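Storko Lending Records - README

This folder holds the cleaned records of the Storko kitchen lending library, which rents and loans tableware and small kitchen goods to households in Wovanville. The records were typed up from paper slips by Glenys Entwistle and checked by Ruben Baert. The current version was put together in May.

Contents

loans.csv - one row per loan, 1303 rows
items.csv - one row per item in the catalog, 556 rows
branches.csv - the two counters, Bramwell and Vavmont
notes.txt - odd cases, in the order we ran into them

All files are UTF-8, comma separated, with a header row. Text fields that contain a comma are in double quotes.

Fields in loans.csv

loan_id: a number given when the slip was typed. It does not follow the order of the loans.
item_id: matches item_id in items.csv.
branch: B for Bramwell, V for Vavmont.
days_out: whole days between loan and return. Same-day returns are 0.
returned_to: the counter that took the item back. Blank means the same counter that lent it.
condition: 1 (as lent) to 4 (written off).

Borrower names and addresses were removed before typing. Household size was kept where the slip had it, in the field hh_size, but the Vavmont slips mostly leave it out.

Fields in items.csv

item_id, name, group, year_in, deposit. The group field has one of these values: plates, cutlery, trays, pans, linens, other. Table mats are under linens whatever they are made of. Cutlery is cataloged by the set, so a single missing fork shows up as condition 2 on the whole set and the item stays on the list. 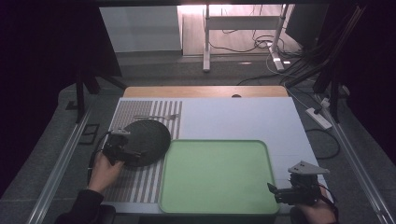
Can I join loans to items without losing rows?

Almost. There are 33 loans whose slip had an item number we could not read, and these carry item_id 0, which has no match in items.csv. Use a left join if you want to keep them. Their days_out values are fine.

Known problems

The Bramwell counter changed its slips partway through. The old slips had a box for "damaged" with a check mark and nothing else. Those were typed as condition 3, so the 3s at Bramwell cover anything from a chip to a bad crack. Clive Fairclough went back over the ones he could remember and fixed them, and his changes are listed in notes.txt.

Deposits are in whole dollars. A deposit of 400 appears once, for the full banquet set, and is correct.

Vavmont is closed on Tuesday. Items due that day were marked as due the day after, but borrowers sometimes dropped them at Bramwell instead. That explains most of the filled returned_to values. We have not tried to adjust days_out for it.

Trays and plates were moved between counters in bulk a few times. These moves are not loans and are not in the file. If an item seems to be lent from both counters in the same week, a move is the likely reason.
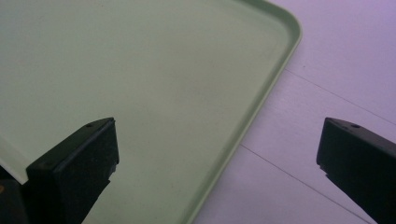

Tray, pale green plastic. Group: trays.

Changes in this version

- Removed duplicate rows where both copies of a slip had been typed.
- Split the old group "tableware" into plates and cutlery.
- Added year_in for items bought before the catalog was started, where Phyllis Cheetham had the receipts. The rest are blank.
- Fixed the spelling of several item names. The item numbers are unchanged.

Use

Free to use and share for any purpose. Please name the Storko lending records as the source. Corrections go to Faustino Bermúdez at the Bramwell counter, with the loan_id and the file name.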